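Week 3: Driving the robot yourself

Okay, last week was all theory, so this week you get your hands on the controls. We stay in the simulator for now (yes, I know, everyone wants the real one), and that gives you as many restarts as you like.

The basic idea is simple. You drive, the software writes down what the camera gets and what your hands do at each step, and later we train a policy to copy you. One full run is a demonstration. I want 50 from each pair by the time we meet again.
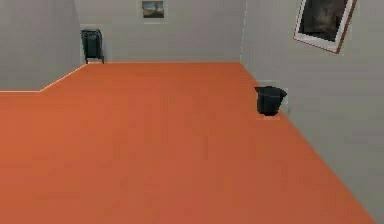
Fig. 3. Simulated room, camera view. Two bins, one near the far left corner and one by the right wall.

Your task is to drive up to the bin on the right and stop in front of it. Sounds too easy! But watch what you do with all that open floor. Some people swing wide, some go straight for it, and if you mix both styles in one set the policy may try to split the difference and end up somewhere silly. So talk to your partner first and pick one way of driving.

A few things I keep repeating every year:

Go slow, but don't park. Long pauses get recorded too, and the robot will happily learn to sit still.

Bumped the wall? Back out and carry on if you can. I like having a few recoveries in the set. Throw a run away only if you got really lost.

Start from a different spot each time, please. Last December Arsalan Rajput and Naomi Sang handed in a lovely smooth set, every run from the same corner, and their policy fell apart as soon as I moved the start.

Save as you go. Bring your files and your notes on the bad runs, I want to see those as well.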